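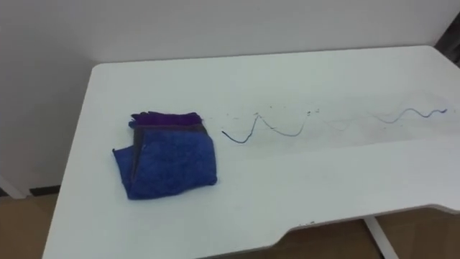 Figure 3. The wiping task: a folded microfiber cloth and a wavy marker line on the white desk. The middle of the line is fainter than its ends.

3.2 The Wiping Task

Wiping a desk was the task we most wanted to get right, and it is still our favorite. A person does it without thinking, yet it asks a home-built arm for nearly everything at once: finding the cloth, picking it up without dropping a fold, pressing down evenly, and following a mark that never has the same shape twice. We built the Livico arm in a shared workshop with ordinary hand tools and one small printer, so seeing it take on a household chore at all was a thrill!

Each trial uses a folded cloth and a line of marker ink drawn freehand. We chose wavy lines on purpose. A straight line can be cleared with one long sweep, and an arm that has learned only that sweep will look far better than it is. Waves like those in Figure 3 make the controller change direction again and again, and the crests are where it tends to lose pressure. Small specks of ink matter too – a policy that tracks only the main stroke can pass right by them.

Partly wiped marks turned out to be the most interesting case. Where ink has thinned, the edge between mark and desk is soft, and the grayish smudge beside it can fool a simple color threshold. Our first detector, taken nearly unchanged from the Malov toolkit, either ignored the faint stretches or treated the whole smudge as ink. We replaced it with a small network trained on 1745 hand-labeled images, and the change was a delight to watch. The arm began to go back over pale sections on its own.

In total we recorded 3957 wiping strokes across 279 trials. The cloth was refolded by hand between trials, and we made no effort to fold it the same way each time. Uneven corners and overlapping layers change how the gripper closes – we wanted that variety in the data. Force readings were logged through the Lavoie board described in Section 2.4, and strokes with missing readings were left out of the analysis in Section 4.

Last updated: 1/18/25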